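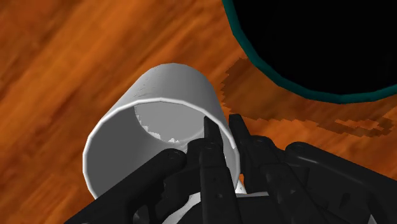

Annick Kennedy thinks that most grasping papers stop too early. They report that the object was lifted, she told me, and then they are silent about the wall of the cup, the place where the fingers took it, and how far it had turned when it came up.

Her complaint is the starting point of Esirberg, a project she has led for 2 years with Murray Dhillon. They study one narrow problem: a cup that is lying down and must be picked up by its edge, with one finger inside and one finger outside. People do this without a thought. For a robot with two stiff fingers it is a hard task, and the usual training in simulation teaches it badly.

The reason, Dhillon explains, is in the reward. A learning program gets a point when the cup leaves the table, so it finds any way to make it leave. In their early runs it pushed the cup against the larger container and pulled it up by friction. "The simulator was happy," he says. "A real cup would be on the floor."

Their method, which they call Caron, changes what is counted. The program gets nothing for lifting until both fingertips have touched the wall, on opposite sides, and kept that contact for 50 steps of the simulation. Only after this does height begin to matter. The cup starts every attempt at a new angle - sometimes with the mouth to the robot, sometimes turned away.

The result surprised both of them. With the old reward, the program looked better for the first part of the training and then stayed at the same level. With Caron it was slow, almost discouraging, and Dhillon wanted to stop it one night in November. Kennedy asked him to wait until morning. At the end it made a correct grasp in 90 percent of 255 test positions.

What remains is the question every visitor asks. The simulated rim is built from short straight pieces, and a real rim is a smooth curve. Kennedy does not know yet how much this matters. A small difference under the finger can turn the cup, and their model of friction is, in her words, "polite." The first trials on a real arm are planned for the spring, with cups of three thicknesses, and she has already asked for many spare ones.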